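Irnolville shared workshop
Minutes of the August review meeting, two-arm cell

Present: cell operations, maintenance, simulation, safety. Dronmont joined by phone for items 2 and 3 and left before item 4.

1. Minutes of the last meeting

Accepted with one correction. The July minutes said the dropped-part fault was "resolved." Operations asked that this be changed to "not seen since the update," as it has now been seen again. Simulation did not object.

2. The fault

Operations went over the stoppage. Shortly after 2:00 p.m. the right arm closed on a block, lifted it and let go of it over the table. The left arm was already on its way in for the handoff and did not stop. The two wrists touched. The right gripper has a bent finger and the left arm is throwing a joint warning at startup. No one was inside the guard. The stop button was pressed by the operator. The cell did not stop itself, and safety wants that sentence kept in the minutes as written.

Monik, the planning software, recorded the pick as good. It also recorded the handoff as good. Maintenance asked how a handoff can be good when the part is on the table. Dronmont said the status line reports that the motion was completed and says nothing about the part. Maintenance said that in that case the word "good" should come off the screen. Dronmont will take this back to their office. The meeting noted that they also took it back to their office in the spring.

3. Simulation results

Simulation has rebuilt the pick in Yurt with a plain cube on the white table and both arms loaded. They ran it 3,000 times with the current settings and got no drops and no contact between arms. Their view is that the planner is sound and the cause is mechanical, most likely worn finger pads.

Operations was not persuaded. A run of 3,000 clean picks in a program where the cube is always the right size and the pads never wear shows that the program agrees with itself. Simulation said this was unfair, as the friction value had been lowered for 300 of the runs. Asked how the lower value was picked, they said it was the lowest one that still gave a clean lift. There was a pause in the discussion.

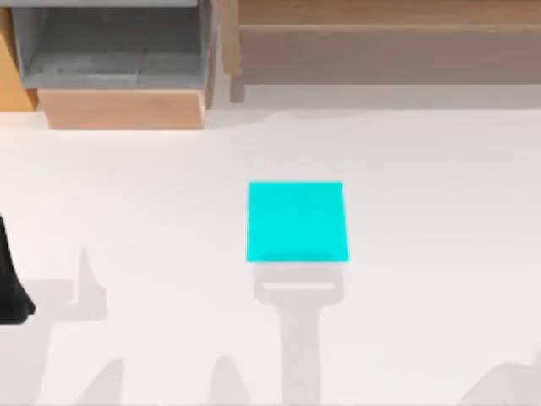 Safety asked whether Yurt lets the left arm start its move when the right arm has lost its part. It does. There is no check in the model, and there is none in the real cell either, so the two match on this point. Safety said this was the first thing all afternoon that explained anything. The left arm starts on a timer, 40 hundredths of a second after the right gripper reports closed, and a gripper that has closed on nothing still reports closed.

Dronmont's position is that the timer was set on site. Operations' position is that it came that way. Whoever has the commissioning sheet is asked to bring it. Last seen in the gray cabinet, but maintenance has looked there.

Dronmont offered a newer version of Monik with "improved grasp confidence." Asked what it measures, they said they would send a summary. The meeting declined to install anything before reading it.

4. Guarding and restart

Safety will not sign for two-arm running. One arm at a time is allowed, with the other parked and its drive locked off. Operations pointed out that this cuts the output of the cell to almost nothing. Safety agreed that it does.

Maintenance can change the pads and the bent finger this week, but does not believe the pads are the story. The old ones have been kept in a bag and will be measured. If they are within limits, simulation will withdraw the wear explanation in writing.

It was proposed that the left arm wait for a part-present signal from the right gripper. Maintenance says the wiring is there and the input is spare. Simulation wants to try it in Yurt first. Agreed, provided the trial includes runs where the cube is dropped on purpose. A trial with no drops in it will not be accepted.

5. Actions

Maintenance: pads, finger, left arm joint warning. Measure old pads.
Simulation: add the wait to the model and run it with forced drops. List every setting changed and the grounds for each.
Dronmont: grasp confidence summary. Reply on the word "good."
Operations: find the commissioning sheet. Post the one-arm rule at the cell door.
Safety: draft restart conditions.

6. Other business

The light over the cell door is out again. Reported.

Next meeting when the pad measurements are in. Closed at 4:40 p.m.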